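Date: 18 January 2024
From: Satish Srivastava
To: Plindwood packing and stowage list
Subject: Re: Clamshell cases - which half takes the weight?

Irina Ghiță wrote:

> I have moved from a soft holdall to a hard-shell spinner for the Tavport
> trips and I can't get it to pack properly. The old bag had one
> compartment and I filled it from the bottom up. This one splits down
> the middle and I end up with a heavy half and a light half, and it
> falls over when I let go of the handle. The zipped divider bulges
> when I close it. Two questions:
>
> 1. Which half should be loaded first, and with what?
> 2. Is it worth using the elastic straps, or do they just crease
> things?
>
> The airline limit on my ticket is 8 kg for the cabin, so I can't solve
> it by taking a bigger case. I also need to get at my papers without
> opening the whole thing on the floor of a departure hall.
>
> Irina

Irina,

Taking your questions in order, then the papers.

1. Loading order. Open the case fully flat before anything goes in. If one half is propped against a bed or a wall, the contents slide towards the hinge and you lose the space along the outer edge. I use the floor, with enough clearance on all sides to reach both halves without leaning over one to get to the other.

The half with the divider panel should be packed first and closed off. Treat it as a sealed layer: flat, compressible items only, shirts and trousers, folded to the width of the shell. Fill to the rim and stop. The bulge you describe comes from filling past the rim and relying on the zip to hold it down. The zip will close, but the excess has to go somewhere, and it goes into the other half.

The open half takes the dense items. Shoes go at the wheel end, soles against the shell, then the wash bag, then chargers. With the case upright the mass should sit low and as near the hinge as you can manage. A four-wheeled case tips when the weight is high or well out to one side, and yours sounds like both. On a slight slope it will also roll, which no packing order will cure.

I weighed the parts of my own load last September on a kitchen scale. The wash bag came to 564 g, which surprised me, and most of that was one full bottle of shampoo. Decanting it was the largest single saving I made. It is worth weighing your case empty as well. Mine is nearly 3000 g before anything goes in, and out of an allowance of 8 kg that is a large share. The old holdall was lighter by more than 1000 g, so you may find you have less to play with than you are used to.

2. Straps. Use them, but over a folded layer and never over a single garment. Put the item you care least about on top (I use a towel) and let that take the crease. Tighten until the stack stops shifting when you lift the half by its edge. Any more than that only pulls the sides of the stack inwards and wastes the corners.

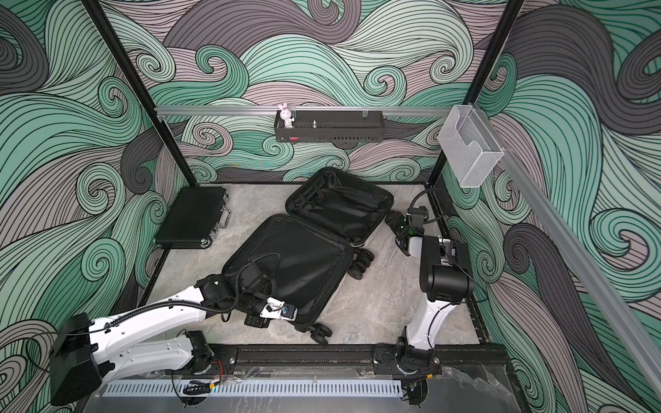

Fill the gaps last. Socks and belts go round the perimeter, belts uncoiled and run along the wall of the shell. Close the case once, stand it up, let go of the handle and see which way it leans. If it leans, move one dense item towards the hinge and try again. I have never needed more than two attempts.

Papers. I would keep them out of the case altogether. A thin document wallet in a coat pocket or a shoulder bag does the job, and it stays with you if the case is taken off you at the gate. If they must go inside, put them flat under the zip of the divider, nearest the opening. A case of this type can't be opened halfway in any useful sense, though, so you will still be on the floor of the departure hall.

One point on the Haberkorn packing cubes that were discussed here under the Clostness thread. I tried the medium size and found it slightly too deep for one half of a cabin case, with the same bulge as a result. The slim ones fit. Two side by side leave a strip down the edge that takes a rolled umbrella.

If you post the internal depth of each half, measured from the lining to the rim, I can say whether your shoes will go in soles outward or need to lie on their sides. Some shells are split unequally, and that would change the answer to your first question.

Satish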